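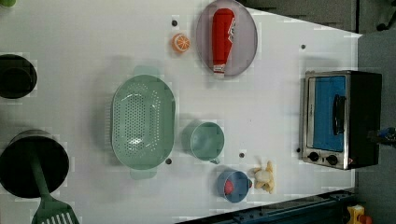 The practice table at Rullier, with the colander and toaster oven in their usual company.

I have a soft spot for any machine that tries to help in the kitchen, so it pains me a little to write this. One Saturday the arm at Rullier closed on a toy cup, lost its grip signal, and went on squeezing for nearly 20 seconds before Zulmira Quintela reached the stop button. The cup cracked, and that was the whole of the damage.

Oisín Brennan, who runs the shop and is a kinder man than I am, put it down as a sensor fault and had a new cable in by 4. Fine, the cable was bad. But cables go bad, they always have (ask anyone with a vacuum cleaner), and what bothers me is that the arm took silence to mean "keep going." I would like it to let go, or at the very least hold still and beep at somebody.

People tell me I'm making a fuss over a toy. Well, maybe so, but these arms are meant for my sister's kitchen someday, and she has real cups in there, and two small boys.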